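Peltmont: pinzas manuales para la manipulación de textiles
Ficha de datos y documentación de montaje
Versión del 22 de marzo de 2020

1. Objeto
Peltmont reúne demostraciones de manejo de ropa y tejidos realizadas con dos pinzas manuales construidas en el taller compartido Baltton. El conjunto se destina al estudio del control bimanual. La coordinación corresponde a Clodagh Heffernan.

2. Entorno de trabajo
Las tareas se efectúan sobre una cama con cabecero tapizado en gris. El operador sostiene una pinza en cada mano. La serie con edredón y prenda conserva las arrugas tal como quedan entre una repetición y otra.

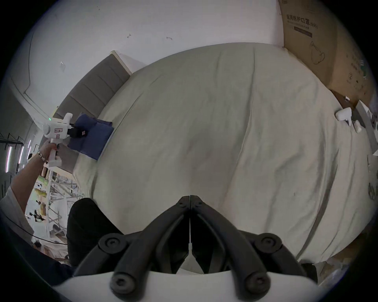
3. Montaje de las pinzas
Los dedos se fijan con tornillos al cuerpo blanco. Antes de cada sesión se comprobará el apriete y se verificará que la apertura sea simétrica. La holgura admitida en la punta es de 5 mm. Los archivos de fabricación se encuentran en la carpeta Testik.

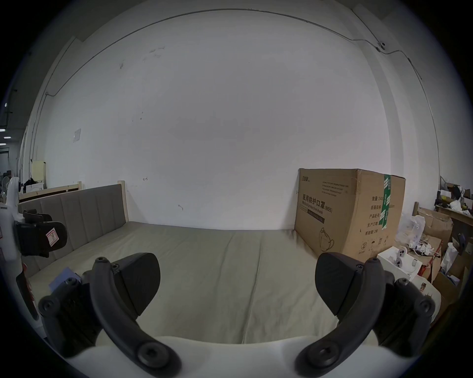
Ghazala Sandhu solicita que la holgura se mida también al término de la sesión y que ambos valores figuren en el registro. La propuesta queda incorporada a partir de esta versión.

4. Contenido
El conjunto comprende 45 episodios, de los cuales 20 se reservan para evaluación. Los registros de febrero se realizaron con la primera versión de los dedos y se distribuyen por separado. Cada episodio incluye vídeo y apertura de ambas pinzas.
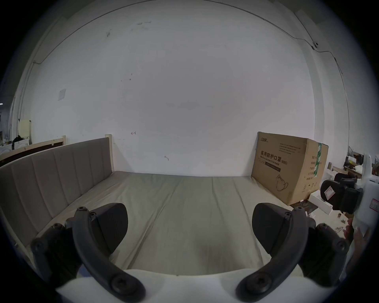

Figura 3. Dedos abiertos ante la cama; a la derecha, la segunda pinza.

5. Criterios de anotación
Se anotan el inicio del agarre, el tensado y la liberación. El tensado se considera alcanzado cuando el borde superior del tejido queda aproximadamente recto entre los dos puntos de sujeción; se admite un ligero descenso en el centro.
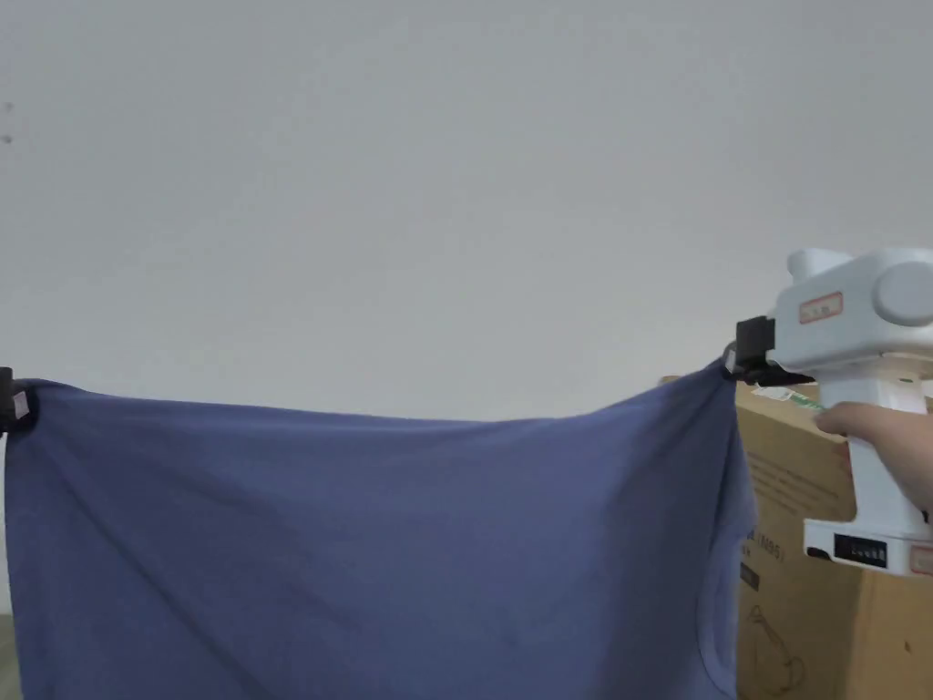 Según Brendan Brophy, el criterio resulta ambiguo en tejidos elásticos y convendría fijar un tiempo mínimo de permanencia. La cuestión sigue abierta para la próxima revisión.

6. Uso y limitaciones
Se autoriza el uso docente y de investigación con mención del proyecto. Los datos proceden de una única sala y no deben emplearse para estimar el rendimiento en otros entornos. Las incidencias se comunicarán a Clodagh Heffernan a través del repositorio Evangelista.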